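Skorkdale Holiday Lets — Kitchen Safety and Condition Checklist, with Comments

Property: Stinmont, ground floor flat
Visit: August, changeover between guests, started 11 am
Items marked P (pass), A (action needed) or N (not checked this visit). Comments are for the owner and for whoever does the next visit.

Section 1. Smoke, heat and carbon monoxide

1.1 Heat alarm in kitchen, test button. P
Sounded straight away. Replace-by date on the label is still good.

1.2 Smoke alarm in hall, test button. P
Linked to the kitchen one and both went off together. Last visit the hall alarm lagged behind, so the new battery seems to have sorted it.

1.3 Carbon monoxide alarm. A
Working, but it was lying in the drawer with the takeaway menus. Put back on its bracket beside the boiler cupboard. The bracket screw is worn and needs a longer one. Please also add a line to the guest folder asking people to leave it where it is.

1.4 Fire blanket. P
Hung by the door, tabs hanging down and clear. Nothing stored in front.

1.5 Extinguisher. N
Service is done by the outside firm. Tag not read.

Section 2. Electrics

2.1 Switches and sockets above worktop. P
Plates looked over for cracks, scorch marks and loose screws. Tested each socket with the plug-in tester and all read correct. Please remember the tester lives in the Skorkdale bag and goes back there. 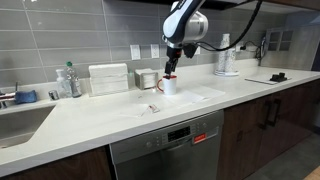
Kitchen worktop and wall plates, item 2.1.

2.2 RCD test at the consumer unit. P
Tripped on the button and reset first time. Oven clock needs setting again after this. It was left showing the right time.

2.3 Portable appliances. A
Toaster is fine. Kettle lid does not stay shut when pouring, so it has been taken out of use and put in the locked cupboard with a label on. Spare kettle from the store left in its place. Owner to approve a new one. The microwave plug had the wrong fuse in it, changed on the day.

2.4 Extension leads. A
One found behind the sofa in the living end, coiled tight, with a fan heater plugged into it. The heater is rated at 2,000 watts and should go straight into the wall. Lead removed. There is a free wall socket by the window, so guests do not need it. If it turns up again, look in the meter cupboard, as there used to be two of these.

2.5 Meter reading. P
1,431. Written in the book as well.

Section 3. Worktops, walls and sink

3.1 Worktop surface. P
Wiped over and checked by hand for chips along the front edge. No chips that would catch a sleeve or hold dirt. A mark near the hob came off with washing-up liquid and a soft cloth. Cleaners must not use cream cleaner or the green scouring pads, as these will dull it over time.

3.2 Heat mats. A
Two on the list, one found. The surface will not stand a pan straight from the oven, whatever it says in some of the adverts. Order two more so there is one to spare.

3.3 Tiles and grout. P
Tapped along the bottom row with a knuckle and no hollow sound. Grout sound. The sealant joint between tile and worktop is holding but has started to discolour at one end. Not worth redoing yet. Look at it again in the winter.

3.4 Sink and waste. P
Filled, left to stand for a few minutes and let go. Drained freely. Cupboard underneath checked with a torch and a dry paper towel round each joint — the towel stayed dry.

3.5 Tap. A
Runs well but there is some play at the base. Tightened from below as far as the spanner would reach. If it works loose again it needs the proper long box spanner and somebody with thinner arms.

3.6 Sponges and cloths. P
A new sponge goes out at every changeover and the old one goes in the bin, even if it looks clean. The tea towels were damp and folded in the drawer. Taken for washing and dry ones put out.
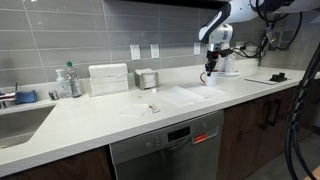

3.7 Hot water temperature. P
Probe thermometer held under the kitchen tap for one minute. It came up to temperature and held there. In Fahrenheit the probe showed 140, which is where the boiler has been set since the last service. The thermometer was in the wrong units again and has been put back to Celsius. Hot water notice is stuck up near the sink as it should be, but the corner is peeling.

3.8 Little-used outlets. P
Outside tap flushed for five minutes. Shower head in the small bathroom run through and descaled. Entered on the water sheet.

Section 4. Cooking and ventilation

4.1 Hob, all rings. P
All heat and all go off. Child lock works. The instructions for the lock are missing from the folder, and this is the thing guests ring up over more than anything else. Copy needed.

4.2 Oven door and seal. A
Seal has come off its clip at the bottom left. Clipped back on but it is going hard and will not last. The part can be had from Wijaya, who supplied the oven. Quote the number inside the door, not the one on the receipt, which is for the older model.

4.3 Extractor. A
Filters greasy. Should have been done at the last deep clean and was ticked as done. Soaked and refitted today. Both lights working.

Section 5. Floors, doors and windows

5.1 Floor. P
No lifting edges. Mat by the back door has its non-slip backing.

5.2 Window restrictor. P
Engages. Key on its hook.

5.3 Back door. A
Thumb turn stiff. This is the second way out in a fire and has to open without a key and without a struggle. Graphite used on the day and it is better, but a locksmith should look at it before the half-term bookings. Treat as the most urgent item on this sheet.

5.4 Step outside back door. A
White edging paint worn away in the middle. Repaint in dry weather.

Section 6. First aid and guest information

6.1 First aid box. A
Short of burn dressings and medium plasters. Scissors gone. Restock from Skedulcombe, where there is a full shelf of everything.

6.2 Emergency sheet. P
Address, postcode and nearest hospital all correct. The out-of-hours number was dialled and it was answered.

Summary of actions, in order

Back door thumb turn (5.3)
CO alarm bracket screw (1.3)
Oven door seal (4.2)
Kettle, owner to approve (2.3)
First aid restock (6.1)
Heat mats (3.2)
Tap, keep an eye on (3.5)
Extractor filters, speak to cleaners (4.3)
Extension lead, check it has not come back (2.4)
Step paint (5.4)

Next full visit due before the clocks change. Sections 1 and 5 to be repeated at every changeover until then. Sheet to be kept in the blue folder with a copy sent to the office.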